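Open day talk - my notes
Ludora evening meeting, Saturday, November 30, 2019

Start

Say hello, check they can hear me at the back. Tell them I went to the Jolleck open day in July, expecting a factory floor with big orange arms behind a fence, and got a room full of tables and people holding grippers in their hands! Ask who has been to one of these before. (If it's most of the room, skip the bit about the car park.)

I'd put my name down for the morning group, which meant the hand-held demonstration first and the talk from Pomley after. Glad of it, as my feet were fine at that point. 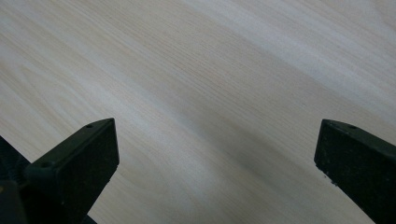

I'd gone in thinking the clever part would all be in the software, and I still half think so, but I spent most of the morning looking at fingers. Two of them, squared off at the tips, with little round holes in the top. You could stand right next to the person using them and ask anything you liked, and I did - far too much, probably. I think I had 3 goes at asking how you teach a machine to be gentle.

Slow down here. People will want to know what the work is, so say it plainly: a person does an ordinary job using the grippers instead of their fingers, and the recording is used to teach a robot the same job. They told us they had 167 recordings of one task and wanted plenty more.

The rack

My favourite table. A white wire spinner rack, the sort you'd see in a gift shop, with two tiers of hooks sticking out all round. One person, a gripper in each hand, the rack standing between them. I could have watched all day. Try picking up anything near that many thin wires with your own fingers and see how you get on! Ask for guesses from the floor before moving on.
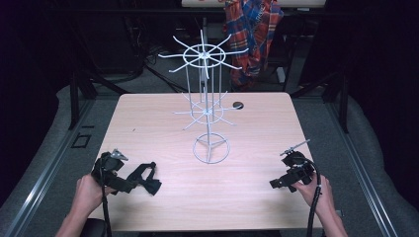

The Pomley talk

Keep this short, I've only got 2 minutes for it. Mostly about Fawzy, their planning tool, and I lost the thread when the graphs came out. What I did write down was that the dull tries are worth keeping as well as the good ones. Mention the sandwiches if the mood is right.

Then back to the grippers for the close-up slide. Point out the dark speckled pads on the inside faces - they look a bit like sandpaper - and the little brass-coloured ring down in the corner, which I was very taken with. Leave it up while people look.

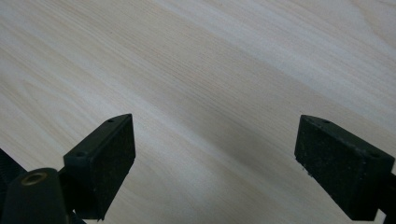

Questions

Likely ones: can children come (yes, with an adult), does it cost anything (no), is it noisy (not in our room). If anyone asks about jobs, say what I think and then let them argue, but stop by the tea break. Sign-up sheet for next year's visit is on the table by the door.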